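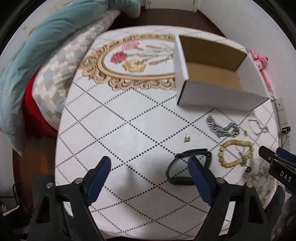

News > Local > Salinas

Old bracelets and odd earrings wanted for Salinas jewelry swap

Feb 13, 2024
By the Isby news desk

I'll admit it, I own more bracelets than I have ever worn, and I bet you do too. So I was thrilled to hear that the Ollari jewelry swap is coming back to Salinas! Last August it took in 221 pieces (I dropped off 7 of them and came home with 5, so I'm calling that a win).

The idea is simple. Tip everything out on a table, spread it so the chains don't knot up, and decide what goes in the box. Beads, rhinestones, plain silver, chunky stuff from the back of the drawer, it's all welcome. Single earrings count too, and so do broken clasps, which go to the Urnent repair bench.
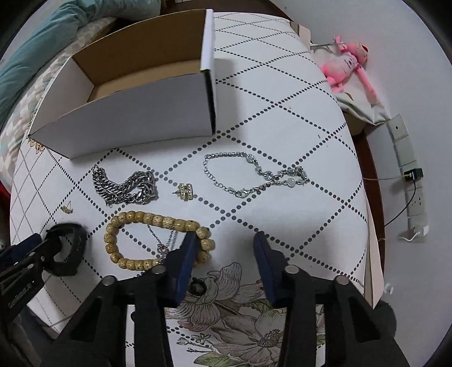

Bracelets, chains and earrings laid out beside an open box.

Ollari is hoping for 1000 pieces this time, and I think that's a stretch, but people here do love a bargain! Drop-off is at the Isby front counter during regular hours. Please put fine chains in their own little bags. I spent a whole evening with a pin and a magnifying glass last time, and my eyes still haven't forgiven me.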